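Caltmont parents press district on late buses

2 min read

Parents in Caltmont are asking the school board to reopen its busing contract after a spring of late pickups on the north side of town.

A petition with 3,000 signatures was handed to the board before its evening meeting. It asks for a public review of the deal with Durkier, the company that runs all 24 of the district's routes.

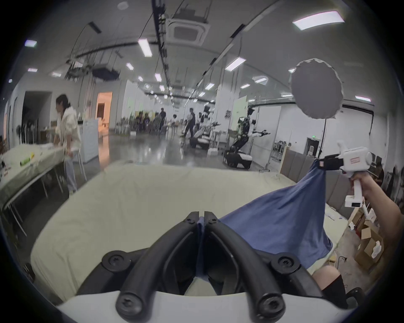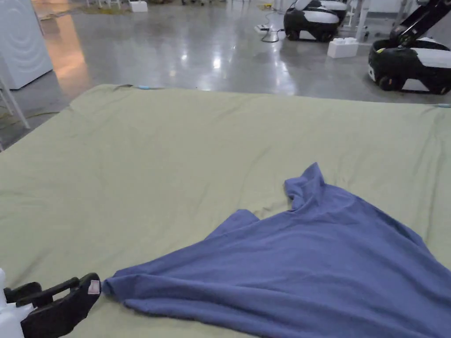

District records show 114 late arrivals in May, most of them on six routes serving Novoscombe Middle School and the elementary school next door.

"My son missed first period math nine times," said Shazia Mohmand, who started the petition. "The school marked him tardy every time."

Superintendent Sheila Dunmore told the board that tardy marks tied to late buses would be removed from student records. She said Durkier had blamed a shortage of drivers and had promised to fill the open jobs by August.

Board member Edgars Liepiņa said he wanted penalties written into the contract before it comes up for renewal. Board member Danish Kazmi said he would wait to see the company's hiring numbers.

The board did not vote. It will take up the contract again in June at 7 p.m. in the Novoscombe library.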